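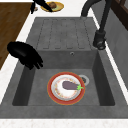 Sink model, drainboard side at the top, plate in the basin.

**Monday, adapted controls bench**

Worked on the chin joystick for Tetteh Amissah's chair. He came in at 2 with his brother and stayed most of the afternoon. The play is in rehearsal now and he wants to drive on and off the stage himself, with no one walking behind. Current chair is the Grindow mid-wheel with the Odano chin control on a swing arm. The arm is the weak part. It drifts down and to the left after a few minutes of driving over rough floor, and he ends up stretching for it.

Checked the arm with him out of the chair first. The clamp at the backrest post was tight. The second joint was not, and the friction washer had worn shiny on one side. Swapped it for a new one and added a split lock washer under the knob. Drift gone on the bench. With him in the chair and the castors going over the door strip 15 times, the cup moved a little, but he could still reach it without leaning.

Cup height: he likes it lower than we had it written down. The old sheet has it level with the bottom lip, and he wants it just under the chin so that he can talk without touching it. That matters more now because he has lines while the chair is moving. Marked the post with paint pen, silver, two short lines. Please don't use the old tape mark, I will peel it off when I find the scraper.

Drive settings as left today:

- Profile 1 (indoors): forward speed 18 percent, turn speed unchanged
- Profile 2 (stage): same forward speed, softer start, softer stop
- Dead zone opened up one step on both
- Profile 3 (outdoors): not touched, he is happy with it

The softer stop took longest. With the standard setting his head tips forward when the chair halts, his chin pushes the cup, and the chair jumps again. He said he'd been getting round this by stopping early and coasting, which works in a hallway but not when he has to land next to a table. Went down two steps on braking and he hit the floor mark four times out of five. The fifth he blamed on his brother talking to him.

We also talked about the hill trip. He wants to go back up the Ofori track in spring, this time past the second gate, with the same people hauling. The Trokico frame is still hanging at the back of the shop. I took it down and looked it over after he left. Left side rope eye is bent and should be replaced before anyone pulls on it. Both front wheels spin fine. The shoulder harness has mildew on the inside of the pad and the chest strap buckle is stiff. Total weight with him strapped in was 257 lb last time according to the tag, and that was before the new cushion, so weigh it again.

He asked if the chin control could go on the frame, so that he could steer while the others pull. I said I'd think about it. There is no motor on the frame, so it would have to be a steering actuator and a battery, and everyone on the ropes would need to know he had the steering. Could be done on the flat parts. I would not want it on the steep section above the gate – too much side load on one small actuator, and a rope could catch the arm. Sketch is in the blue folder if anyone wants to pick holes in it.

Open items:

- [ ] order friction washers, we are down to the last one
- [ ] new rope eye for the frame
- [ ] wash harness pad, free up the buckle
- [ ] ask him for the stage floor plan, mainly the ramp angle
- [ ] spare chin cup in the softer rubber

He'll call after the next rehearsal and tell me how the stop feels under the lights, with people in his way. If it still jumps, try one more step down on braking before changing the dead zone again.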